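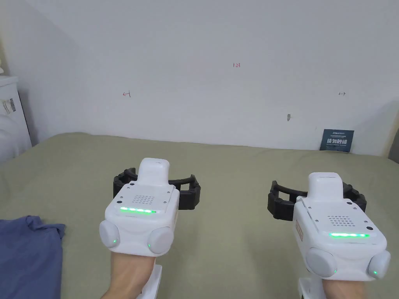 Two white hand-held grippers, one in each hand, over a green sheet.

Banquet kitchen: new holding schedule from October

The Trillositz banquet kitchen moves to a revised hot-holding schedule at the start of October. It applies to all plated events in the Rulano and Peixoto rooms. Buffet service keeps the current schedule until the carving stations are rewired.

Under the old schedule, proteins were finished in one batch and held until the floor captain called for plates. Events above 171 covers will now be fired in two batches. The second batch goes into the ovens when the first plate leaves the pass. Smaller events stay on a single batch.

Holding cabinets are to be set and logged before loading. Core temperature is taken at loading and again at the call, with the probe in the thickest piece on the middle shelf. Both readings go on the Mikness sheet, along with the cabinet number and the initials of the cook who took them. A sheet with one reading missing is treated as a failed check and the tray is pulled.

Sauces are held separately and are no longer ladled in the cabinet. Vegetables are blanched in the afternoon, chilled, and reheated to order by the batch.

The schedule was tested at 9 events over the summer, for a total of 1544 covers. Of those, 831 were served from a second batch. Average time from call to last plate went up slightly in the Peixoto room, where the corridor to the service elevator is shared with housekeeping. Runners for that room should report to the pass fifteen minutes earlier than the time shown on the event order.

Event orders issued before the change will be reprinted with both firing times. Discard the old copies. Questions about cabinet assignments go to the banquet office before 3 p.m. on the day of the event.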